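I've been arguing with people about the Karamanlidis album all through March, and I'd like to get one thing off my chest. A gossip story isn't a review!

If you've missed it (lucky you), the singer walked off stage 11 minutes into the opening night of the tour, there was a row with the support act in the car park, and then came a string of posts at three in the morning that were gone by breakfast. By lunchtime every music page I follow had screenshots. One of them, Truvora, ran 18 separate stories on it. Eighteen! I went looking for what they'd said about the record itself and found a single paragraph, most of it about the sleeve. 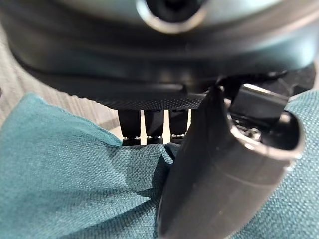
And the record is good, that's what gets me. Ornodico is a slow, odd, late-night sort of album with hardly any drums on the first side, and the last track has a bass line I've been humming in the shower for weeks. I'm not saying it's perfect. The duet with Consolacion Belmonte goes on far too long, and she sounds as if she'd rather be singing something else (I would too, with those lyrics). But that's the conversation I want to have. Is the duet any good? Should it have been a single?

Instead I posted a few lines about it on the Prestano forum and got 203 replies, nearly all of them about the car park. Somebody called me an apologist. I'd written about a bass line!

I do read the gossip, I'll own up to that. I clicked on all 18 of those stories, so I'm part of the reason there were 18. And if someone got hurt that night then it ought to be reported properly, with names and facts, by a person who has picked up a phone. A blurry screenshot with 1,846 comments under it doesn't count.

Anyway, play side two first. It's the better way in, and you can skip the duet.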